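Clear tote with bound edges — flattening for storage without creasing the film
Bags & Soft Goods > Care and Storage

szapata_sews
2018-11-06
Clear plastic tote, cream fabric binding at the base, braided white cord handles.
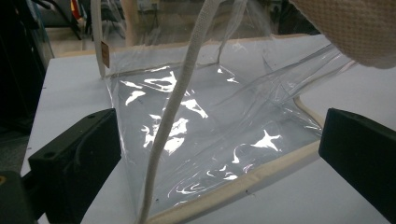

I have 7 of these to store until April. Folded flat, the film takes a set along every fold and the binding kinks at the corners. Stuffed, they take up two shelves. What is the least bad option?

telach_flat
Flat, base squared first, one fold only. Lay the cords outside the bag. Cord left under film will print a braid pattern into it.

Kellinel
Disagree on flat. Film that is folded cold will whiten at the crease and it does not come out. Store them upright with one sheet of tissue inside.

telach_flat
Depends on gauge. I have kept 200 micron film flat over winter with no whitening.

Kellinel
At what room temperature? Mine was in a garage.

telach_flat
Indoors, heated. A garage is a different case.

muñoz_r
Take off any hang tags before stacking. Card edges scratch clear film, and brown kraft can leave color on a cream binding.

szapata_sews
Tags have to stay on, they carry the stock numbers. I can turn them to the outside.

muñoz_r
Outside is fine — keep them off the next bag in the stack.

szapata_sews
Going with indoors, one fold, cords out. Will check one in a month.

Socorro Zapata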